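How to Find Out Whether a Machine Can Put Away Your Groceries

Every April or so, somebody forwards me a video of a robot folding a towel and asks when they can have one. My usual answer is to ask what happened to the other towels. Videos of robots are like photos of other people's vacations. A lot of standing in line has been left out.

So this page is a chore test. It doesn't need a lab, and you can run most of it on paper before you believe anything a sales rep tells you. I use produce and a plastic bag, which sounds like the easiest job in the kitchen and has humbled some very expensive equipment. The same steps will do for a parts bin or a packing bench if you swap out the grapes.

What you'll need: two arms with grippers (or access to somebody else's), a table, a plate, a handful of groceries, one thin bag, a notebook, and an afternoon you weren't fond of.

Step 1. Pick a chore with something floppy in it

Machines have been good at stiff things for a long time. A box stays a box while you reach for it. A bag has opinions. Touch the rim and the mouth closes, push something in and the far end slides away, let go and the whole business slumps into a shape it has never been in before and won't be in again.

If you want a fair picture of where things stand, skip the cans and start with the bag. Get the flimsiest one you can find.

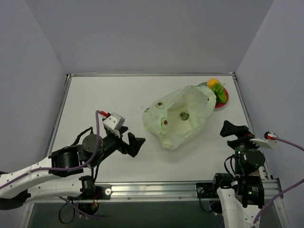

Aušra Grīnberga

Step 2. Write the chore down the way you'd say it to a teenager

"Put the groceries in the bag." Good. Now write down everything you left out. Which groceries? All of them? Does the order matter? Is a pepper lying on top of grapes a finished job or a complaint?

My list for a plate and a bag came to nine lines, and I thought I was being brief. A few of them:

Find the opening of the bag, wherever it has gone.
Hold it open without dragging it off the table.
Pick up one item and leave its neighbors alone.
Get the item past the rim without pushing the rim in along with it.
Let go, and take the gripper back out without bringing the bag with you.

That last one is the line people forget. Half the comedy in this field is a robot doing the job nicely and then undoing it on the way home.

Step 3. Decide what counts as done, before you start

Do this in ink. Once the arms are moving you'll become generous. You'll find yourself saying "well, it basically got it," and a grape will be on the floor.

My rules: the item is fully inside the bag, the bag is still on the table, and nothing has been squashed that wasn't squashed already. A person may not nudge anything. Blowing on the bag counts as nudging. Holger Lie and I had a long talk about that one, and he still thinks I was harsh.

Step 4. Set the table, then set it badly

First, lay everything out kindly, bag mouth facing the arms and food spread apart. Run it. This is the version you'd put in the brochure.

Then set the table the way groceries really land. Clump things together on the plate. Twist the bag so the opening faces off to one side. Let one thing overlap another. Something that shines is a nice addition, and so is something green on a green bag, if you're feeling mean. A bag with food printed on it is meaner still. Cameras have to work out which avocado is the one you can eat, and I've seen guests get that wrong after dinner.

Keep notes on the layout, or you'll never be able to tell whether a better result came from a better robot or a kinder table.

Step 5. Test the grasp by itself

Before you worry about the bag at all, look hard at the pick. Two fingers is not many. You have five on each hand plus a palm, and you still drop lemons.

Long smooth vegetables are a good place to begin. They give the fingers two sides to press on, and they don't have much to snag. What you want to learn is where the gripper takes hold and what direction the thing is pointing afterward. If it goes in upright, it needs a tall opening. If it goes in sideways, it needs a wide one. A bag offers neither unless somebody props it.

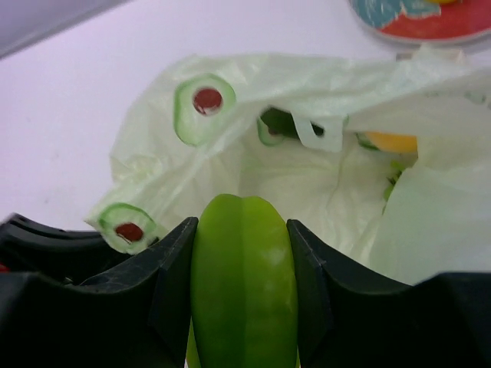

Two fingertips on a green object, with the bag's mouth just ahead.

Step 6. Watch the other arm

On a two-arm setup, most people stare at whichever arm has the food. Look at the other one. Holding a bag open is the skilled half of this job, and it's the half you do without noticing, with your left hand, while reading the receipt.

Questions for the notebook: Did the second arm take one layer of plastic or two? Did it pull the mouth open or pull it flat? When the food touched the bag, did the holding arm give a little, or did it stand there like a coat rack?

At Pendport, where I used to help out on the packing bench, the new hires learned this in one morning. They hadn't been told how. They'd all owned bags.

Step 7. Run it more times than is fun

Once proves that it can happen. Five times proves you have a free hour. I like 200 runs, mixed between kind tables and mean ones, and I recommend a podcast.

Mark each run as one of these:

Done, no help.
Done, with help (say what help).
Not done, no harm.
Not done, and now there's a mess.

Don't fold the second line into the first. The temptation is strong and the slide deck will look better. But if you have to stand beside a machine and rescue it, you've kept your chore and taken on a pet.

On the last rig I tested this way, a pair of arms on loan from Grernetska, 68 runs out of the 200 came out as done with no help. I thought that was rather good. The person who'd paid for the arms had a different face on.

Step 8. Time the whole chore

The clock starts when you'd have started, and it stops when you could put your coat on. Include fetching the plate, flattening out the bag, and restarting whatever needed restarting. Videos are often sped up, so look in the corner for a little "4x" before you get jealous.

Slow isn't a disqualification, by the way. My dishwasher is far slower than I am and I'd fight anyone who tried to take it. Slow and alone is fine. Slow and supervised is where it falls apart.

Step 9. Change one thing and see what breaks

New bag. Different lamp. Plate moved a hand's width to the left. A person wouldn't notice. If the results fall off a cliff, the machine has learned your table, and your table is a smaller subject than groceries.

For shop floors, this is the step worth paying attention to. A bench can be kept the same from one shift to the next. You can bolt down the fixture, fix the lights, and order the same bags from Mocanu until everyone retires. A kitchen has children in it. That's why I expect the packing bench to get its robot well ahead of the pantry, and why I'm still carrying my own onions.

So can they do it yet?

Some of it. Picking up a single firm thing from a tidy table is in decent shape. Dealing with a clump is patchy. Opening a thin bag and keeping it open is hard. All of that in a row, in a strange kitchen, with the owner out of the room, I haven't seen.

If somebody offers to sell you that last one, ask to bring your own bag.

Notes from readers

A few of you asked about paper bags. They're much easier, because they stand up. If you're choosing a chore to impress your boss, use paper. If you're choosing one to find something out, see Step 1.

One reader at Poltness runs the test with socks in place of produce and reports that the mess line is a lot cheaper that way. She also says the pairs are a whole separate problem. I believe her, and I'm leaving it for another page.

Last updated Jul 4, 2024. Scoring sheet changed so that "with help" has its own column.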